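Cashew cream splitting in hot soup, help??

Aleksi Saarinen
Posted 2019-05-29

Trying to go dairy free since my daughter's allergy test. Made a tomato soup last night, stirred in cashew cream at the end, and it went grainy in under a minute. Little white specks all through it. Tasted fine but looked like curdled milk and the kids wouldn't touch it.

What I did: soaked the cashews 90 minutes, drained, blended with water and lemon juice. Soup was at a full boil when it went in. Regular blender, not a fancy one. Is it the acid? The heat? Do I need a different nut? Making it again for Saturday so quick answers appreciated. Also can I freeze the leftover cream, I have a whole jar.

Futamley

Heat. Take the pot off the burner, wait a bit, then add.

Skenodell

Bit of both I think. Tomato is already sour and you put lemon in the cream on top of that. Leave the lemon out, squeeze it in the bowl at the end if you miss it.

Also 90 minutes is short for a regular blender. I do overnight in the fridge, or if I forgot (often) I pour boiling water over and leave them till they squash between two fingers. Then blend way longer than you think, stop, scrape down, go again. If it feels gritty when you rub it then its gritty in the soup too, no fixing that with stirring.

Temper it. Ladle of hot soup into the cream, whisk, another ladle, whisk, then all of it back in the pot on low. No boiling after that. When reheating same deal, low and slow, microwave at 50 percent power.

For last nights batch, just run the whole thing thru the blender again. Let it cool some first and leave the lid vent open with a towel over, hot soup will jump out at you. Mine usually comes back smooth, maybe a tad thicker, splash of broth sorts it.

Freezing is ok. Ice cube tray, then a bag. It looks seperated when it thaws, so blend again before using. I wouldnt keep the jar in the fridge past four days.

If cashews are a problem later on, sunflower seeds work, soaked the same way. Color goes a little gray but in tomato you wont notice.
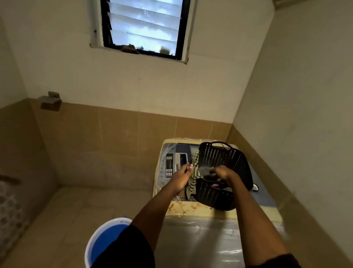 Oh and salt after the cream goes in, not before, it mutes everything and you'll end up adding more anyway. Good luck Saturday.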